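Workshop notebook, soft toys
September 17, 2019
Tiger, restuff and fur check

Carried on with the Bultine tiger. Left off last time with the back seam open and the old filling in a paper bag, so most of the morning went on getting the filling back in without the lumps.

Weight as it came to us: 367 g. Target from the Flikell sheet is 300 g. The sheet gives no tolerance. I wrote to them in May asking for one and got a copy of the same sheet back. Going by the sheet until we hear otherwise.

Old filling

Came out in clumps, tighter in the head than in the body. The clumps in the neck had been pushed in so hard that they held the shape of whatever tool was used. Pulled a handful apart by hand and it opened up fine, so the fiber itself is usable. It was packed wrong. Kept the bag, labeled it and put it on the shelf under the scale. Please don't throw it out, I want to run some through the carder and compare.

New filling

Used the Sutiso fiber from the opened sack. Order of work this time:

Head first, small pinches, working into the muzzle with the blunt stick.
Neck next, before any goes in the body. If the body is filled first the neck never gets enough and the head flops.
Legs, light at the top so they bend where they join.
Body last, in flat layers laid across, then closed.

The flat layers are slower but I could feel the difference with a thumb along the back. No hard spot behind the shoulders. The belly is still softer than the back and I left it that way.

First weighing after stuffing was over. Opened the seam a little, took some out of the rump, weighed again, 300 g. Closed with ladder stitch, doubled thread. The pile hides the seam well if you free the trapped hairs with a needle as you go. Did this every few stitches and not at the end. At the end it takes forever and you pull stitches.

Fur

The pile on this one is longer than on our sample swatch. Longer pile makes the stripes look softer at the edges, and the client has already complained once that the black looked smudged. I don't think it is smudged. I brushed a stripe against the lie and the black goes down to the backing with a clean line. Brushed flat again and it overlaps the orange, and from arm's length that reads as a blur.

Two ways to deal with it:

Shear the fur along the edges of the stripes. Takes time and it is easy to cut a step into the pile. Tried it on a scrap and the step showed.
Order the shorter pile from Sutiso. Cleaner, but the toy loses the fluffy look, and that look is what Flikell picked it for.

I would leave the fur as it is and send them a brushed one to handle. Somebody else may want to have an opinion on this before it goes out.

Color under different light

Under the tube lights at the sewing bench the tan and the orange are hard to tell apart, and the cream goes yellow. Moved over to the pale table by the window to look at it in daylight. Much easier to judge there. The orange and the tan separate, and the black looks black where the tubes make it brownish.

The table does throw light back up into the lower parts of the toy, so do not judge the light fur with it lying flat on the top. Hold it up off the surface and turn it. I compared against the Dubey color card and marked the nearest chips in pencil on the back of the card:

Orange — one step warmer than the approved chip.
Tan — matches.
Cream — matches, maybe a hair darker on one side, could be dust from the bench.
Black — no comment.

The orange is the one to raise. One step is within what we let through on the bears, but bears are one color all over and you have nothing next to it to compare. On a tiger it sits right against the cream.

Brush

The wire slicker is too harsh for this pile. It pulls. Went back to the old nylon brush with the cracked handle and it did a better job in half the strokes. Could we get another one of those before this one gives up. The pet brush somebody left in the drawer is no use, it only picks up what is already loose.

Shedding: brushed over dark paper, 4 passes, then looked at what came off. Mostly short black bits from the cut edges at the seam, and a little cream. Taped the paper into the back of this book. Nothing from the middle of the panels. I would expect the seam bits to stop after a tumble but that needs doing, not guessing.

Squeeze check

Squeezed the body by hand and let go, over and over while I was on hold with the thread supplier. Comes back to shape each time. The head comes back slower than the body. The old filling did not come back at all in the neck, so this is a clear gain even if it is not a measurement. Proper test on the press when the plate is back on.

Notes to self

Waxed thread is nearly out. The reel on the peg is the last one.
Scale drifts if the window is open. Close it before weighing or use the cover.
Write the weight on the tag before the tag goes on. Did it backwards again.

Tiger by the window, striped side and some of the paler fur: 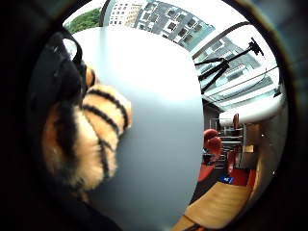
Still to do

Tumble, then brush over dark paper again and tape it next to the first sheet.
Card the old filling and weigh out enough for one head.
Send Flikell the question about the orange, with the chip number.
Ask about the tolerance again.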